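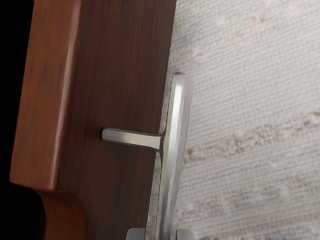

*The door task in the simulator, with the fingertips either side of the grip bar.*

I've been using the Paisan door pack for a home robot build, and I like it so much that I keep boring people at the workshop with it. It's a set of simulated doors and handles you load up to try out an arm before you let it near your own furniture. Mine cost £34 as a download, and the full set has 128 doors in it.

What sold me was the look of the things! The walnut-style one has proper wavy grain and a rounded edge that catches the light, and the silver handle has a long bright highlight down the middle of the bar. Shiny handles are where my vision code falls over, so I want them shiny in the simulator too. Even the wall has a woven texture (a bit blotchy, mind).

Setting up took me an evening. The guide is short and assumes you know your way round a simulator, and I got the gripper offset wrong twice before Jyoti Sisodia spotted that I'd mixed up millimetres and centimetres. After that it ran nicely on my old desktop with 16 GB of memory.

**Good**

- You can change hinge stiffness per door
- Handles are separate parts, so you can swap them about
- Wrist view works straight away

**Less good**

- Loading the full set is slow, so I keep a folder of favourites
- No sliding doors yet, though they're promised for August
- Wood gets very dark on the shadow side unless you add a second light

Anju Rawat is using the same pack for her cupboard-opening build and prefers the plain white doors, which load faster. I'm sticking with walnut. Next job is printing longer fingertips and trying the whole lot again with a stiffer hinge.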